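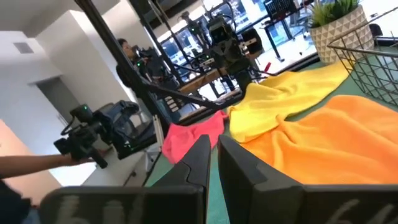

Three bright cloths on a green tabletop.

Groststead Film Season Returns to the Big Screen

4/29/22

The Groststead Film Season will return this August with a program devoted to the romantic drama, a form that has long drawn loyal audiences and uneven reviews. Screenings will be held at the Morais, the former dance hall on the harbor road that reopened as a movie theater with 600 seats and a restored balcony.

The opening title is Pridetti, a slow and often funny picture about two sisters who inherit a ferry company and fall out over the man who repairs its engines. The film found few viewers on its first release. Its reputation has grown through late-night television, and the season will present it in a new print with the original ending, which the distributor had removed.

Audiences should pay particular attention to the younger sister. The part is written as comic relief, yet the performance grows quieter as the story goes on, and the last scene on the dock is played almost without words. 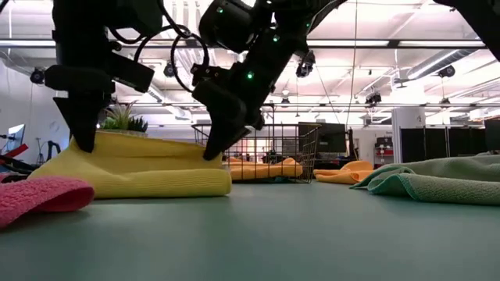
The folded yellow towel on the table.

Sonusix, the sound studio that restored the dialogue, worked from three surviving reels. Some hiss remains in the storm sequence – the studio judged that removing it would have dulled the voices.

Last season drew 2,000 visitors, many of them attending more than one screening. The organizers have kept the evening schedule unchanged and added a Sunday matinee for families. A smaller room upstairs, with space for 200, will host talks on screenwriting and film music.

Season passes go on sale at the Morais box office in the coming weeks. Single tickets will be offered on the day of each screening, subject to availability.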